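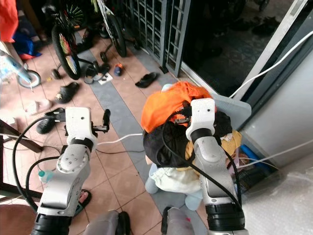 Clothes, slippers and children's bikes on the tiled floor by the doorway. Photo: Aleksi Vuorinen

Cloninville clothing and bike swap returns in February

CLONINVILLE, February 2, 2023 - Families clearing out their entryways this month will have a place to take what they no longer need. The Kotine hall will hold its winter swap over two days, with clothing, shoes and children's bicycles accepted at the side entrance.

Hanne Nurmi, who runs the swap, said most of what comes in has been sitting near a front door.

"It's the coats, the sandals from last summer and the bike with training wheels that the youngest has outgrown," she said. "People walk past it every day."

Clothing should be washed and folded before drop-off. Shoes must be tied or clipped together in pairs. Single shoes were a problem last year, when 18 of them were left over at closing time.

Bicycles are accepted with or without training wheels. Spoke beads and bells can stay on. Niilo Vainio will check brakes and tires at a bench in the back, and a bike that fails the check will go home with its owner or be kept for parts.

Each household may bring up to 15 pieces of clothing and 2 bicycles. Entry is free, and visitors do not have to bring anything to take something home.

Last year's swap passed along 3415 items, most of them children's clothes. Winter jackets went first, Nurmi said, and adult shoes were the slowest to move.

Anything left at the end will be sent to the Jilluleo thrift store on Turunen Street.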